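What I've been doing with the grippers (and what happened to the returns bench)

23 September 2020
By Sointu Saarinen
53 shares | 4 comments

A few of you have asked me by the coffee machine what on earth I'm up to these days, and I keep giving a bad answer because my break is ending, so I asked if I could have some room in the newsletter and do it properly.

Most of you know me from returns. If a customer sent a parcel back to Litent any time in the last several years there is a fair chance I was the one who slit the tape, fished out whatever was in there and decided which tote it belonged in. I liked that job more than I let on. You get all kinds of stuff – face cream next to a phone charger next to something you can't identify and have to ask Receiving about – and you get quick at it without noticing you've gotten quick.

Then in spring the two Jemberg arms went in at the Rantala building, at the end of the line where the old label printers used to be. I'll admit I was not gracious about it. I went over on the first day with my arms crossed and watched one of them try to pick up a lip balm for what felt like my entire lunch. I went back to my bench feeling pretty good about my future!

The trouble is that they get better, and the way they get better is by people like us doing the picking with a tool that keeps a record of how we did it. So that's my job now, three mornings out of the week. I pick things up and put them in boxes with a gripper in my hand, and the recordings go to the training group, and some while later the arms get an update.

It's a funny thing to hold. You've got a handle, and out front there are two black linkages with blue pads on the fingertips, and there's a camera on it looking down at whatever you're reaching for. Everything you've ever done with five fingers and a thumb you now have to do with a pinch. I went home the first day with a sore forearm and a new respect for crabs.

We don't only work at the benches, either. The training group wants the arms to cope with clutter, and a clean steel bench is about the least cluttered place in the world, so a lot of the sessions are done in ordinary rooms with ordinary stuff. A gingham cloth, a cardboard box, little bottles and jars, a power adapter with the prongs sticking up, a flowered quilt in the background. It looks a lot more like somebody's bedroom than a warehouse, and when you think about who sends us returns, that makes sense to me.
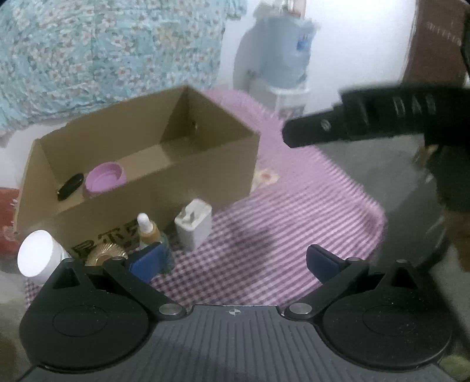
What a morning is like

I get a list on the Ulell tablet, same tablet we all use for shift swaps, and it tells me what kind of task to do. Usually it's into the box, sometimes it's out of the box, and now and then it's just "tidy," which I have opinions about. You set your things out, you start the recording, you do the job at a normal pace, you stop. Then you mess it all up again and start over.

My target when I started was 100 recordings in a morning. I thought that was going to be easy, considering the numbers we used to do on returns before a holiday weekend. My best in the first week was 53. The picking isn't the slow part, it's the setting out again. You can't just dump the stuff back in the same places or the whole batch comes out looking alike, and the training group will send you a polite note about it (I have had the note). So you turn the box a bit, you lay a bottle on its side, you put the tall thing in front of the short thing. I've started to enjoy that, I must say. It's like setting a table for extremely fussy guests.

Things I'd tell anyone starting out:

Go slower on the approach than you think you need to. The last inch is where everything goes wrong and it's also the inch the arms learn the most from.

Glass dropper bottles want to be taken low, by the body. If you go for the cap they swing, and once they swing you'll chase them all over the cloth.

Anything round with a lid, come at it straight from above.

Cloth bunches up. If your gripper catches the cloth and pulls it, keep going and finish the pick, don't stop and smooth it out with your hand. I did that for two whole mornings and every one of those recordings had a big helpful hand sliding through it.

And if you drop something, leave it in! This was the hardest one for me. On returns, a drop was a drop, you got the look from the lead and you filled out the slip. Here they want to see you drop it and pick it up again, as that's half of what the arms have to learn.

The bit people really want to ask about

OK. Jobs. I know that's what the coffee machine question is about underneath, and I'd rather say it in print than have it go around.

The returns bench at Rantala had four of us on it on the day shift. Now there's one person at the bench at any time, plus the arms. I'm half on the grippers and half on exceptions, meaning whatever the arms have put in the gray tote because they couldn't make sense of it. One of the others moved over to outbound and tells me she likes the hours and hates the walk. One took the offer and left in June, and he had wanted to go for a while but I still don't think he would have picked that month. And one is on the bench, mostly alone, and if you want to know what the arms changed the most, I'd point you there before anything else. We used to talk the entire shift. You could have somebody's sister's whole divorce told to you between the morning truck and lunch. There isn't anyone to tell it to now. The arms hum a little and that's your lot.

I brought this up at the September floor meeting and to be fair it was written down, and the bench has since been turned around so it faces the packing stations. It helps some. You can at least catch an eye. I'd like it if the breaks were lined up as well, so the bench person goes when packing goes, and I've been told that's "with scheduling," so if scheduling is reading this, hello.

On the other side of it, my wrists are better. I'm not going to pretend they aren't. The slitting and lifting was wearing them down and I'd stopped opening jars at home. The arms do the heavy totes now and none of us miss the heavy totes. The gripper work has its own aches, mostly in the forearm as I said, and I've asked for the sessions to be broken up more. We do forty minutes and then something else, and I think thirty would be kinder.

Pay is the same rate for gripper mornings as for the bench. I think it should be a little higher, as it's skilled and you do have to train for it, and I've said so. You can't put somebody on it for a day and get anything usable. Our first round of recordings was mostly thrown out, mine included.

What's odd is watching it come back

The week after an update I always walk over to the Jemberg arms and have a look. You can't point at one move and say there, that's mine, the training group has been very clear with me that it's all mixed together from a lot of people. But there's a thing I do with awkward shapes, something with a fat soft top and a skinny stem, say, where I tip it a touch before I lift so the weight settles down between the fingers. I've done that with my hands forever. The trick with those is to get hold of the narrow part and let the padded end ride on top, well clear of whatever else is standing behind it, tape or bottles or the side of the box.

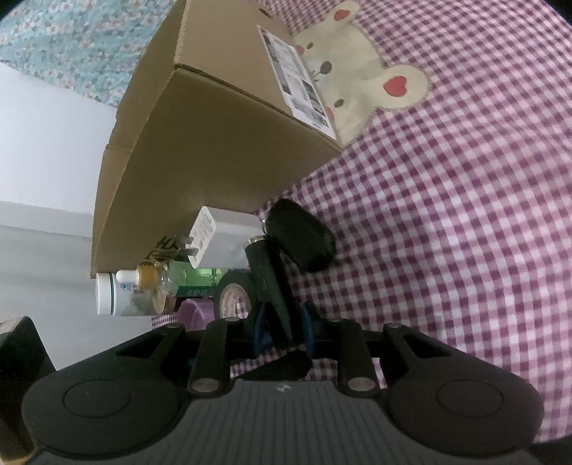 And last Thursday I stood there and I would swear the arm on the left did the tip. Just a hair. I made a noise out loud and the guy from maintenance asked me if I was all right.

I don't know how I feel about that. Partly I was proud, like when a kid you trained up starts folding the flaps your way. And partly I thought, well, that was mine, it took me years to work it out, and now it's in there and it'll be in there when I'm not. I asked the training group whether our names are kept anywhere with the recordings and the answer was no, for privacy, and I see the point of that. I'd still like a list on the wall at Rantala of everybody who has done gripper sessions. First names would be plenty.

The arms still can't do everything, by the way. Soft bags are bad. Anything see-through is hit and miss. Cables are a comedy. My gray tote is never empty, and on a Monday it's a mountain, so don't let anyone tell you the bench is going to run itself by Christmas.

If you want to have a go

There are afternoon slots opening up on Ulell under "Training – gripper," and you don't need to be from returns. Packing people would be great at it, you've already got the hands. You do a half day with me or with one of the training group first, and the recordings from that half day don't count toward anything, so you can be as clumsy as you like. Wear short sleeves or push them up, long cuffs get into everything.

Also, please save me your small stuff. Empty jars, compacts, odd lids, old adapters, rolls of tape, bottles with the droppers still in. Rinse them first, please. There's a crate with my name on it under the stairs by Receiving, and I go through it on Fridays before I clock out. Boxes are welcome as well, the more beat up the better, we've got plenty of new ones.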